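4.2 What went wrong with the stacks, and what we did next

I should say at the start that we didn't set out to study ageing. Kerstin Blomqvist and I wanted a cheap fuel cell stack that could sit in a shed at Tveit and keep a small radio mast going through the dark months, and we wanted to know what it would cost to run. The catalyst question crept in later, when the first Jutton stack began to lose voltage much faster than the bench tests had led us to expect. By August we had 775 hours on it and the curve was already bending the wrong way.

Our first guess was water. It usually is. A membrane that dries out at the inlet and floods at the outlet will give you a lovely sagging curve, and the air at Tveit is damp and salty for most of the year. So we changed the humidifier, purged the anode more often and waited. The average cell voltage came back a little, then carried on down at the same slope as before. Kerstin was quite cheerful about it (she had never liked the water idea), and I was not.

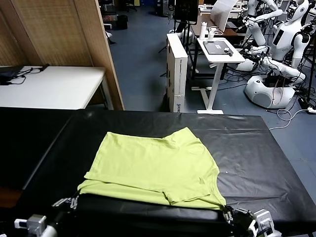 Figure 6. Lime-green T-shirt partly folded on a black-covered table, with two grippers at its near edge.

The second guess was the platinum. Small particles on a carbon support don't stay small for ever. Every time the stack stops and starts, the cathode sees a short spike in potential, some of the platinum dissolves, and it settles again on the bigger particles or wanders off into the membrane where it is no use to anybody. We had been stopping and starting a great deal, far more than a bus or a forklift would, since the mast only draws real power when it transmits. I went back through the controller log and found 2557 starts, which made me put my tea down. The bench protocol we had borrowed the lifetime estimate from assumed a tiny fraction of that.

So the question for this part of the work became a fairly simple one: if we leave the stack idling at low load between transmissions, do we save enough platinum to pay for the hydrogen we waste? Tuva Myklebust wrote the new control rule in an afternoon. It holds each cell at a modest load for a set period after every transmission and only shuts down if nothing more is asked of it. We called it the Prurnness rule, after the headland where the mast stands, and the name has stuck even though it is a pain to say.

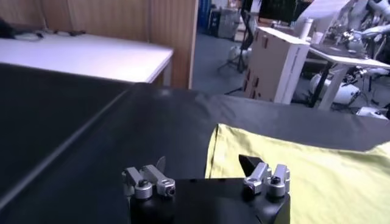

Clamping pressure deserves a paragraph of its own, as we got it wrong twice. The Trultska end plates are stiff in the middle and a bit soft at the corners, so tightening the bolts evenly does not give you even pressure on the cells. Squeeze too little and the contact resistance climbs; squeeze too much and you crush the gas diffusion layer into the channels. It is much the same worry you would have with a gripper that holds things between two silver metal finger assemblies, set near either end of a squared-off black body: what matters is the force where the parts meet, and you can't read that off the outside. We ended up using pressure-sensitive film between dummy cells, then shimming the corners until the print looked flat. After that the resistance stopped drifting and we could at least trust that the voltage loss we saw was coming from the electrodes.

With the second stack clamped properly and the Prurnness rule switched on, we ran for 582 hours before opening anything up. The slope was gentler from the first day. I am wary of making too much of this, with 2 stacks and one winter, and the second one had the better clamping as well as the kinder control, so the two effects are tangled together. Still, the cyclic voltammetry points the same way. The first stack's cathodes had lost a large share of their active area, mostly at the air outlet, while the second stack's cathodes had lost a good deal less and had lost it more evenly from inlet to outlet.

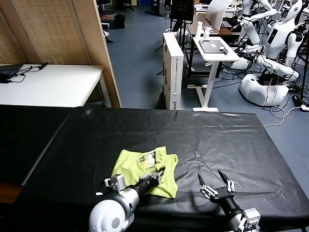
Figure 7. Crumpled yellow-green T-shirt on the covered table, left gripper against its lower edge.

Hydrogen use went up, as you would expect. Tuva thinks we can claw back most of the increase by shortening the hold at night, when the mast is quiet, and her model agrees with her - though it is her model. Kerstin would sooner fit a small battery and let the stack run steadily, with hardly any stops at all. I lean her way, but a battery in an unheated shed brings its own troubles, and we take those up in Section 5 along with the costs.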